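How to do a walk-through before you sign a lease (the fast version)

Posted March 21, 2020 by Dwayne Oyelaran

Wrote most of this on my phone between showings so bear with me. I rent out and also rent, both sides. Here's what I do every time, in order. Takes me less than an hour.

Before you go

Get the listing saved. Screenshot it, all of it, including the price and what's included. Listings change. The one I looked at on Stumska Street said heat included on Monday and by the time I had the lease in hand, gone.

Bring: phone charger (short cord), tape measure, a pen, flashlight. Shoes you can take off easy.

Step 1. Outside first

Walk the block. Trash area, parking, mailboxes. Look at the mailboxes close — bent doors mean people pry them. Ask who shovels.

Step 2. Water

Kitchen sink hot tap on full. Count till it's hot. Flush the toilet while the shower is running and watch the pressure. Open the cabinet under the sink and put your hand flat on the bottom. Soft wood = old leak. Don't skip this becuase the agent is standing there looking at her watch.

Step 3. Power and signal

Plug the charger into every outlet. Yes every one. Then make a call from the bedroom, and one from the bathroom if you work from home. My place in Uvport had zero bars past the hallway, 4 months of taking calls on the stairs.

Step 4. Windows and doors

Open, close, lock. All of them. Painted shut counts as broken, write it down. Check the front door has a deadbolt and ask if it gets rekeyed between tenants. If they say "usually", get it in writing.

Step 5. Measure

Bed wall, couch wall, fridge gap, front door width. Stairwell turn too if you own a big couch. I paid 200 dollars to have a couch taken apart and put back together. Never again.

Step 6. The money page

Ask for the full move-in number, not the rent. First month, deposit, application fee, pet fee, key fee, whatever they call it. The last one I did came to 3265 and the listing only talked about the rent. Almost 400 of that was "admin". Asked what admin was. They knocked off half.

Step 7. Write up the condition

Do this before the boxes come in. Room by room, every scratch, photo of each. Email it to the landlord the same day so theres a date on it. Keep it short:

Bedroom: chip in sill, left window. Stain on carpet by closet.
Bath: grout missing behind tap.
Kitchen: burner 2 doesn't light.

No reply is fine. You still have the sent email.

Step 8. Unpack small stuff first

Bowls, one pan, towels, soap. Furniture can wait a night. Keep the kitchen box and the bathroom box out of the truck till last so they come off first.
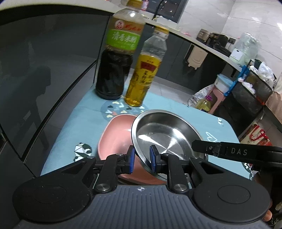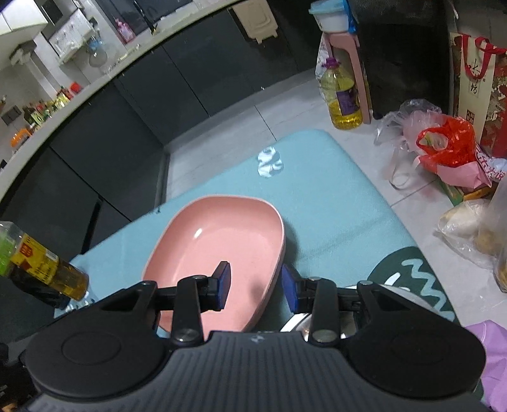
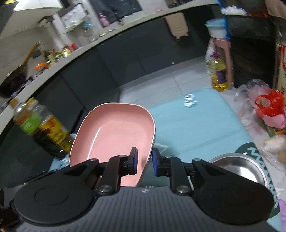

Same pink color in all three, steel dish in the first.

One more thing. If they push you to sign on the spot, say you'll email in the morning. A good place survives one night.

37 shares | 4 comments

renter_kay: the hand under the sink thing saved me last October. whole cabinet floor was mush

Priremus: Add smoke detectors to step 3. Push the button, takes two seconds.

Dwayne Oyelaran: @Priremus yes, good one, will add it

T. Wunderlich: How do you ask about the admin fee without losing the apartment? I always chicken out and just pay.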